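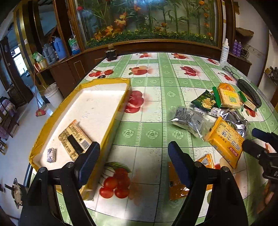
3.2 The kitchen table as a place of record

When we first began visiting households in Mollside, we had every intention of conducting our interviews in the front room, where there are comfortable chairs and a door that shuts. We gave up on that plan within the first month. People would greet us in the hall, ask after the journey, and walk us straight through to the kitchen, and by the time the kettle was on it would have been rude (and, I think, rather foolish) to suggest moving. Of the 296 households that took part in the study, all but a handful chose to talk to us at the table where they ate, and a good deal of what follows depends on that choice.

Earlier writing on household bookkeeping has tended to treat the written budget as the main event. One collects the notebooks, adds up the columns, and reports what was spent on bread and what was spent on heating. We collected notebooks too, and were very grateful to the families who lent them. But the notebooks were often thin in just the places where we most wanted them to be thick. A weekly shop in Faltport might be entered as a single sum, with no hint of the long talk that had come before it about whether the bus fare was worth the lower prices at the far end.

That talk took place at the table, usually after the evening meal, and usually with the covering still on. We had not planned to ask about table coverings at all. It was Cadi Foulkes, then in her first winter on the project, who noticed how often they came up without any prompting from us, and who added a short set of questions on them to the December visits. Figure 4 shows a checked tablecloth with a fruit print, a kind of pattern that many of our older participants spoke of fondly and at some length. They told us when such a cloth had been bought, who had chosen it, and what had been given up that month to pay for it. One woman could date three separate changes in her husband's employment by the cloths that had followed them — a more dependable record, she felt, than anything she had put on paper.

Figure 4. Checked tablecloth with printed fruit.

We came to think of these accounts as a second set of books. They are kept in memory, they are corrected by whoever else happens to be sitting there, and they deal mostly with the decisions that people found hard. In Minami, where we carried out a smaller round of visits with 30 households, the pattern was much the same, although the talk there was more often in the morning and grandparents had a larger say in it.

Altogether we recorded 398 separate stories of a purchase put off, shared, or argued over. Each was read by two members of the team and placed under one of 5 headings, which are described in the next section. Where the two readers disagreed, and they did so more often over furniture than over food, we went back to the recording and listened together until we had settled on a heading or agreed to leave the story out.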